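The Kudo Moving Binder for Military Families

$26, printed and punched, ships flat from Omusdale

I made the first Kudo binder on the floor of a hotel room with a toddler asleep in the bathtub (in a nest of blankets, she was fine!) and my husband already a week into his new job. I needed her shot record for the daycare. I knew I had packed it. I had packed it so well that it was on a truck two states away, in a box marked KITCHEN MISC. So I called the clinic back at our old post, got put on hold, and started writing down on hotel stationery every single piece of paper I wished I had in my hand right then. The list in the front of the binder is still more or less that list, cleaned up and with the swearing taken out.

I'm Afia Ankrah, and I've moved this family enough times to have strong feelings about tape. The binder is what I sell most of, and it's the thing people write to me about, so this page is longer than the others. Get a coffee.

What you get is a three-ring binder, two inches thick, with 26 tabbed sections and a stack of fill-in pages behind them. The cover is wipeable vinyl in navy or a dark green that I'm very fond of. The rings are the D-shaped kind, so the pages lie straight and don't get chewed up when you flip to the back. There's a zip pouch in the front for passports and birth certificates, and a second, smaller one in the back where I keep receipts and you'll probably keep gum.

The sections go in the order you'll need them. Orders come first - put ten copies in there, and when you think that's too many, put in two more. After that come housing, the movers, the inventory, medical for each person, school for each kid, the car, the pets, and on through to the last tab, which is called First Week and has space for your new address, the trash day, the pediatrician, the nearest place that will deliver food after eight, and the name of the neighbor who came over. I put that last one in after our fourth move. I had waved at a very nice woman for a whole year and by the time I wanted to ask her name it was much too late.

School pages are the part I've worked on the hardest. Wumpini Gbeho taught third grade near a base for years and she went through my early version with a green pen, and oh, there was a lot of green. She had me add a page the old teacher can fill out by hand: what the child is reading, what they're proud of, where they like to sit. It takes a teacher a few minutes in April or May and it tells the new one so much more than a transcript does. There's also a page for the kid to fill out. My daughter wrote "I do not like to be asked if I like it here yet" on hers and I photocopied it for myself.

If you have a child with a support plan at school, or anybody in the house who sees specialists, order the extra medical and school set (it's $3 added on, in the drop-down). It has the therapy log, the equipment list and a contact sheet with room for the person you talked to, the date, and what they promised you.

I put every binder together myself, on the big table at the back of the house. Pages get squared up, punched, and checked against the tab list before they go on the rings. I did try having the whole thing assembled by a print shop once and the dental pages came back behind the pet section, which got me some funny emails. 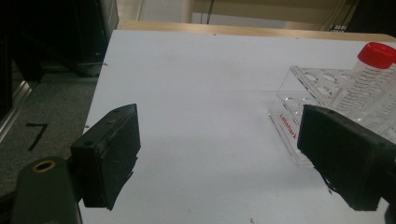
The white work table, with its smooth white sheet.

The paper is a heavier stock than you'd use at home, with a matte finish, and you can write on it in ballpoint, pencil or a fine marker. Gel pens smear for a second, so lefties, watch out. The tabs are Sterel plastic ones. I used paper tabs in the first batch and they got soft and bent by the time people reached their new house, so I swapped them out and sent new sets to everybody who'd already ordered.

A few things people ask me before they buy.

Will it work for an overseas move? Yes, mostly. There's a tab for passports, visas and pet travel papers. It won't tell you the rules for any particular country, and neither will I. Your transportation office is who you want for that, and you should ask them twice.

Can't I just keep all this on my phone? You can, and please do scan everything too! I do both. But I've stood at a front gate with a dead phone and a carsick dog, and the binder doesn't need charging.

Does it come filled in? No, and set aside an evening for it. Selorm Akpalu, who ordered one for her family and then came back for one for her sister, told me she did hers during a basketball game and finished in the second half. It took me longer than that, but I kept stopping to look for things.

Is it only for spouses? Not a bit. Kojo Abugri bought his as a single dad with two boys, and I've mailed plenty to service members who are on their own with a cat. The wording used to say "your spouse" all over the place and he pointed it out, very politely, so the pages now say "the other adult" or leave a blank.

I've shipped 372 of these so far, nearly all of them in the spring and early summer, so if you're reading this with orders in hand you're in good company and should maybe order tonight. Binders go out in 3 business days. Already in a hotel? Put the hotel's address and your room name in the notes box and I'll write it on the label nice and big.

Refill pages are sold separately under Irine Refills (same paper, same holes). You'll want them for the next move, and the inventory pages go fast if you have books. I have books.

Returns are easy. Send it back unwritten-in and I refund you. If your orders get canceled after you've filled the whole thing out, email me anyway and I'll send you a fresh set of pages for the cost of postage. Mariama Aryee answers the email on days when I'm packing, and she is faster than I am and nicer about it too.

Page updated June 2022. The green cover is back in stock, and navy should be back once the vinyl gets here.

Contact Afia or Mariama | Shipping and returns | © Kudo Binders, Omusdale | Back to top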